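Zemen Work Table, White Top

3 min read

The Zemen is a plain, heavy work table with a white top. It is made by Minberg and sold through Skamex and a few smaller dealers. The table is meant for benches that stay in one place: assembly rooms, school workshops, repair counters, sorting and packing areas. It has no drawers and no shelf over the top, so the whole surface stays open from front to back.

The top is 2000 mm long and is rated for an evenly spread load of 200 kg. If you plan to put one heavy item on it, place it over a leg or over the center rail and ask us first.

Why white

Most of our customers pick the white top over the gray one. Small dark parts such as screws, washers and cable ends are easier to find on it, and it sends some of the room light back up at the work. It also shows dirt sooner. If your work involves oil or graphite every day, the gray top will look better for longer.

White goes well with a pale gray or off-white wall. Against a dark wall the edge of the table stands out more, and some people find that tiring over a full day.

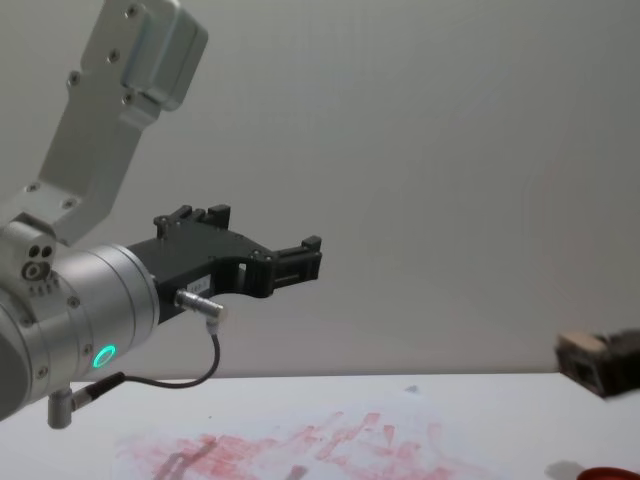 What comes in the box

- One top, white or gray
- Two leg frames
- One center rail
- Four leveling feet
- Bolts, washers and a hex key
- Printed assembly sheet

The top is packed face down with a foam sheet over it. Leave the foam on until the legs are attached.

Putting it together

Two people can do this in under an hour. Lay the top face down on a blanket or on the flattened carton. Bolt the center rail on loosely, then the two leg frames, and tighten everything only when all the bolts are started. Turn the table over with one person at each end – do not tip it up on two legs, as this can bend the feet.

Level the table where it is going to stand. Put a spirit level along the length, adjust the feet, then check across the width. If the floor slopes, start from the highest corner. Check the level again after the first week.

Bolting and clamping

The edge is square on all sides, so ordinary bench clamps hold well. Use a pad under metal jaws. You can drill the top, but drilled tops are not covered by the guarantee, and you should stay clear of the center rail. A drilling plan is on the back of the assembly sheet. Cables can be run under the table along the rail with standard ties. 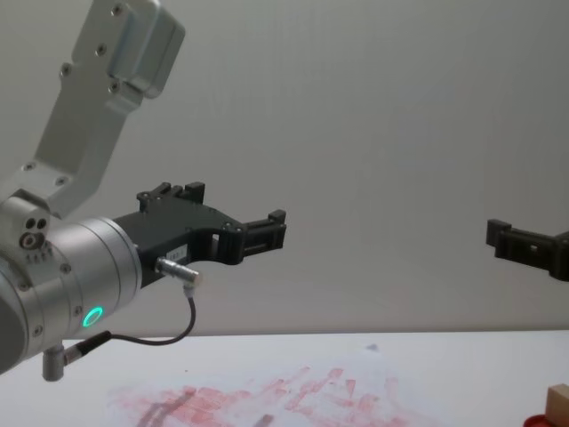 White tabletop with two robot grippers above it.

Cleaning

Wipe with a damp cloth and a little dish soap, then go over it with a dry one. For marker and tape residue use rubbing alcohol on a cloth. Do not use scouring powder or steel wool. They leave fine scratches that hold dirt, and on white those will show up as gray patches after a while.

Anisa Entili, who looks after spare parts at Skamex, asks that you keep the batch sticker from under the top. White varies slightly from batch to batch, and with the number she can usually match a second table to your first.

Ordering and delivery

Tables in stock leave the warehouse within 14 days. Delivery is to the door at street level. Carrying upstairs can be booked when you order but not afterward. Please check the carton corners before you sign.

The guarantee on the frame and rail runs for 3 years from the delivery date. Feet and bolts are treated as wear parts and can be ordered one at a time.

The Pattinasarany leg set, which makes the table taller for standing work, fits all Zemen tables bought since November. For older tables, order the adapter plates with it.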